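Cillitz Opens Remote Demonstration Tool to Outside Teams

Operators can steer a simulated kitchen arm from a laptop, with recorded tasks going straight into a shared library

SKOLTMONT, May - Cillitz today released Sivell, a software package that lets a person show a robot arm a task by steering it from a distance. The first version covers kitchen work in simulation. It is available now to university labs and small companies, and a version for physical arms is in testing at the Cillitz workshop in Skoltmont.

Sivell runs in two modes. In remote mode, the operator holds a handheld controller and the arm on the screen follows the hand. In hand-guided mode, which needs a physical arm, the operator takes hold of the wrist and moves it through the task while the joints record their positions. Both modes write the same file format, so a lab can begin with simulated demonstrations and add hand-guided ones later without converting anything.

The release comes with a starter library of 2000 demonstrations. They were recorded by a group of 40 operators, most of whom had never controlled a robot before they signed up. Each operator got a short practice session and then worked through a list of tasks such as picking up a jar, moving a bottle to a shelf or pressing a lever on a toaster. Failed attempts were kept and marked as failed, and users can leave them out when they load the library.

Cillitz built the package after two earlier projects ran into the same problem. Writing motion by hand for every object took too long, and the results broke when an object was moved a short distance. Recording a person doing the task was faster, but the recordings came from different controllers and did not line up in time. Sivell puts every signal on one clock: the operator's hand, the arm joints, the gripper and the objects on the counter.

Operators can change the speed of the link between hand and arm while they work. At the normal setting the arm matches the hand. At the fine setting a large hand movement becomes a small arm movement, and this is the one most operators chose for getting the fingers around a lid or a narrow neck. A foot pedal pauses the link, so the operator can bring a tired arm back to a comfortable position and pick up where the gripper stopped - a request that came up again and again during recording.

The kitchen layouts in the library vary in cabinet color, wall finish, appliances and the goods on the shelves. Small jars and bottles are used in many of the tasks, often close to larger appliances where the arm has little room to turn. In one layout the arm holds a green jar with a pale cap in front of a coffee machine, and a small bottle with a white cap stands just to the right of the jar.
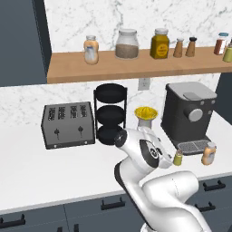 Antoniadis, which tried an early build, said that the fine setting was the main reason its operators stayed with remote control, and that it would still like to see some form of touch feedback in the controller before using the tool for tighter spaces. Cillitz is working on a vibration signal for gripper contact and expects to include it in the next update.

The simulator needs a computer with a current graphics card. A standard game controller will work for basic tasks, though Cillitz recommends a tracked handheld controller for anything that involves turning the wrist. Setup instructions, the task list and the file format are included in the download.

Sivell is free for teaching and noncommercial research. Company licenses are priced per workstation and include support by email. The first 200 research groups to register will also get access to the physical-arm version while it is in testing.

About Cillitz

Cillitz makes software for recording and replaying robot demonstrations. The company is based in Skoltmont and works with research labs and equipment makers.

Requests for licenses and review copies can be sent through the contact form on the Cillitz website.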